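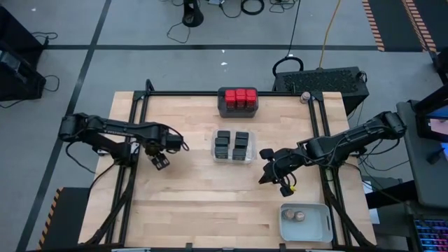
Orkik Robotics Club: Questions We Hear a Lot

Do I need to know anything about robots before I join?

Not a thing! Plenty of our members had never held a screwdriver for longer than it takes to change a battery, and they do just fine. If you can be patient with a machine (and with yourself, which is sometimes harder), you'll fit right in. We pair every new member with someone who has been around for at least one season, so you'll always have a person to pester.

What do members work on?

Mostly our two-arm sorting table, which we call Carroll. The job sounds simple when you say it out loud: pick small parts up off the table and put them in the right bin or tray. Then you try it and find out how much your own hands have been doing for you all these years. Some folks love the driving, some love the code, and a few are happiest tidying cables, bless them.

Is this the same thing as the Gastska Challenge?

Sort of. The Gastska Challenge is the contest we enter each May, and the club runs all year whether we're getting ready for it or not. You're welcome to skip the contest entirely. If you do want to compete, teams have 7 people, and we ask that you come to practice regularly from February on.

How does a contest round work?

Each team gets 42 parts to sort and two tries, with the better try counting. A part that lands in the wrong tray costs you more than a part you never touched, so slow and careful usually wins. (We learned that one the hard way, our first year, with a lot of groaning.)

What does it cost?

Club nights are free. The contest fee comes out of our Zurach grant, which is $4000 a year and also pays for spare cables, grippers and the snacks.

What should I wear?

Closed shoes, please, and tie back long hair. Leave scarves, lanyards and dangly bracelets in your bag. When the arms are powered up, hands stay off the table until the driver calls "clear," and we're pretty strict about it even with our old-timers.

Can my parents or a friend come watch?

Of course, we love company! Ask them to stay behind the floor tape and watch their step around the cords.

I missed the start of the season. Is it too late?

Come anyway. Doors open at 6:30 p.m., and we'll find you something to do.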